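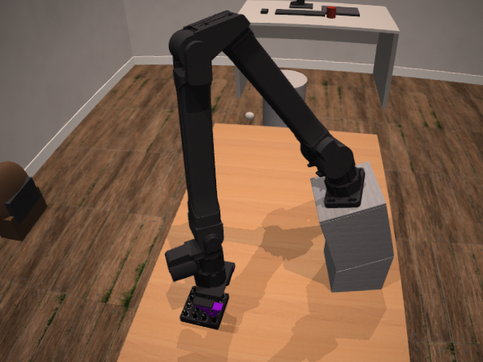 Does a softer rear spring shorten lap times on a sand track? In our data it did so only in the first ten minutes of a session, before the braking bumps had formed.

4.2 Rear suspension settings and lap time

The comparison used two 125 cc motocross machines prepared by the Zestel team to the same engine specification. One carried the standard rear spring and the other a spring one step softer. Both used the same Braltudik damper body, with rebound set to the workshop baseline and compression left open as a variable. Riders changed machines halfway through each session, and the starting machine was alternated so that track wear did not favor either setting.

Testing took place in January at the Breselach circuit, a sand course with long straights and two uphill sections. The surface was graded before each session and was not touched again until riding had stopped. In total, 373 timed laps were kept for analysis. Laps that included a fall, a stall or a yellow flag were removed, as were all out laps.

Figure 2. Median lap time by session minute, standard spring (solid line) and softer spring (dashed line). Shaded bands show the middle half of the laps in each interval.

As Figure 2 shows, the softer spring gave lower median times at the start of a session. The gain came almost entirely from corner exits, where the rear wheel kept contact with the loose surface and the rider could open the throttle earlier. Once the bumps deepened, the order reversed. Shock travel records show the softer setup reaching the end of its stroke on most laps in the second half of the session — usually at the foot of the first uphill section.

Travel was logged at 2,000 samples per second and filtered with the method of Alhassan before peak values were taken. Stroke velocity at the bump entries was higher than the damper's high-speed valve was set to control. Closing the compression adjuster reduced the number of bottoming events but also removed most of the early gain, so the two effects could not be separated by adjuster setting alone.

Engine speed at corner exit was compared as a check on riding style. The difference between machines stayed below the variation between riders, and no correction was applied. Tire pressure was set cold and was not adjusted during a session. A drop in grip from tire wear would affect both machines, although the softer setup may load the rear tire differently — a point taken up in Section 5.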